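Search this site Search Go

Lesdale Play and Learning Rooms
Progress report to the Onitz Fund
2021-10-18

Dear Gerd Frerichs,

Thank you for your patience while we got this one finished. There has been such a lot going on since June that I kept wanting to add one more thing, and I have had to make myself stop! What follows covers the work on the two back rooms, the money spent so far, and what we hope to do with the rest of the grant.

When we last wrote, the larger of the two rooms was bare plaster with a lino floor that had lifted along the window side. The lino is gone. The boards underneath were in much better shape than we feared, and after sanding and three coats of varnish they look lovely (a bit orange, but it is calming down). The radiators have been boxed in. The old strip lights came out and were replaced with dimmable ones from Tornix, which took two visits because the first delivery was the wrong length. Tornix swapped them without any fuss.

The low shelving went up next. We ordered it from Kettler in the end, having looked at three suppliers, and the units are sturdy and easy to wipe down. Réjean Sandhu did all the fixing to the walls himself and saved us the fitting charge, so we have put that towards the soft flooring for the reading corner. The flooring is cut and laid. It is dark green and the children take their shoes off on it without being asked, at least most of the time.

Then there is the street corner, which I know you were looking forward to. The idea in our application was a pretend street where children could play shops, post letters and act out going to the doctor, with printed surfaces standing in for the outsides of buildings. We tried four patterns: pebbledash, grey stone, painted weatherboard and red brick. The children voted by sticking dots on a sheet, and red brick won so easily that we stopped the vote early. I am very pleased with it. The pattern is bold, and it makes that end of the room feel like somewhere you might go on an errand.

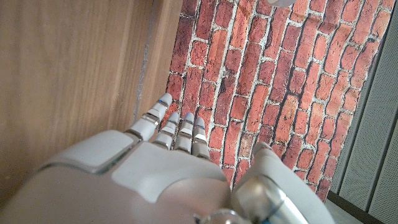 The red brick pattern, with a white and grey robotic hand reaching towards it.

We made the shop front from a secondhand counter and a pair of shutters, and the post box is a bin with a slot cut in it and a great deal of paint. The doctor's surgery is still a curtain and two chairs. We would like to give it a proper door before the winter, one that opens both ways so that nobody's fingers get caught, and Réjean has drawn up a plan for this which I can send over if you would like to see it.

We now run 12 sessions a week across the two rooms, which is where we said we would be by the end of the year, so we are ahead! Since June we have had 106 families through the door. Several came first for the shoe swap and stayed for the playing. The afternoon group is full and has a short waiting list. The early morning one is quieter than I would like, and we are going to move it half an hour later after the holidays and see if that helps. The bus gets in at an awkward time for it at the moment.

A few things have gone less well. The smaller room has a damp patch by the skirting that came back after the first repair. The builder thinks it is the gutter outside, and he is coming to look again when his ladder is free. Until then we have pulled the book boxes away from that wall and are keeping the window open a crack. We also lost most of a fortnight in the summer when the plasterer was ill. And the first batch of washable cushion covers shrank, so the cushions now look rather overstuffed, though they are perfectly comfortable.

On spending: we have used nearly 3,020 pounds of the materials budget, and the receipts are in the folder sent separately. The lighting came in slightly over and the shelving slightly under. The printed surfaces were cheaper than we had allowed for, which is how we could try several patterns before settling. Nothing has been moved between budget headings without asking you first, apart from the fitting charge mentioned earlier, and I hope that is all right. Do say if you would like it shown differently.

Between now and the next report we plan to finish the surgery door, sort out the gutter, and buy 15 small folding stools for the story sessions. We would also love to carry the street round the corner into the smaller room once it is dry, perhaps with a bakery. The children have asked for a fire station as well. We have promised to think about it.

You would be very welcome to come and see the rooms. Mornings are best if you want to see them busy, and there is parking behind the building if you come in by the lower gate.

With warm thanks from everyone at Lesdale

Sign up for our newsletter: enter your email address Subscribe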